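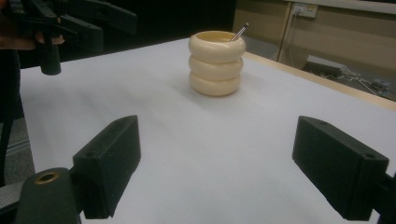

Bamville Extension Office – Home and Household Section

Keeping a Home Writing Desk in Good Order

Updated 11 January 2022

Residents who pay bills, fill out school forms or manage family paperwork at home often do so at a surface that was never set up for the purpose. The guidance on this page applies to a separate desk, a shelf in the hallway or one end of the kitchen table. It replaces the leaflet on household paperwork issued in April.

Clearing the surface

Remove everything before cleaning. Wipe the surface with a soft cloth dampened in warm water and a few drops of dish soap, then go over it again with a cloth rinsed in plain water. Dry at once. On white or pale surfaces, streaks are usually left by too much soap, and a second rinse will take them off.

Do not use scouring powder on painted or glossy finishes. Residents of the Drallwood apartments should note that the built-in shelves in those units have a painted finish and should be cleaned with water only for the first year after repainting.

Ink marks

Ballpoint ink on a hard, sealed surface can generally be lifted with rubbing alcohol on a cotton ball. Test a hidden spot first. Dab from the outside of the mark toward the middle, changing the cotton as it picks up color. Keep a window open and put the bottle away before lighting a stove or candle nearby.

Ink on unfinished wood is a different matter. Alcohol tends to carry it deeper into the grain. Light sanding with fine paper may help, but the section does not advise it on veneer.

Pens and pencils

One pen in a cup is enough for most households. Test every pen in the house once a year on scrap paper and discard those that skip after a few lines of scribbling. Felt-tip pens should be capped firmly and stored flat. A ballpoint may be kept upright or flat, as convenient.

A heavy cup with a wide base holds pens better than a tall, light one. Cups with grooves or rings on the outside collect dust where the curves meet – an old soft toothbrush will clean them. Wash the inside as well, as pencil shavings and paper clips settle there. A cup that has held ink or solvent should not go back to being used for drinks.

Paper

Sort incoming mail on the day it arrives. Three folders will serve: to pay, to answer and to keep. A standard file box of the kind sold at Nkosi Hardware will take 600 sheets without bending the sides. Households with more than this should consider a second box before buying a cabinet.

Store papers away from outside walls, water heaters and the space under the sink. If papers do get damp, lay them out singly on clean towels in a room with moving air. Do not use a hair dryer on the hot setting; it curls the sheets and may set stains.

Keep birth certificates, deeds and insurance policies apart from everyday mail, and tell one other adult in the household where they are.

Light

Place the lamp on the side opposite the writing hand, so that the shadow of the hand falls away from the line being written. Dust the bulb when it is off and cool. Glossy surfaces throw back overhead light; a plain blotter or a sheet of dull paper under the work will reduce the glare.

Printed copies

The section has 278 printed copies of this page in large type. They may be picked up at the front counter, limit two per household. Requests for other languages should be left at the same counter in writing.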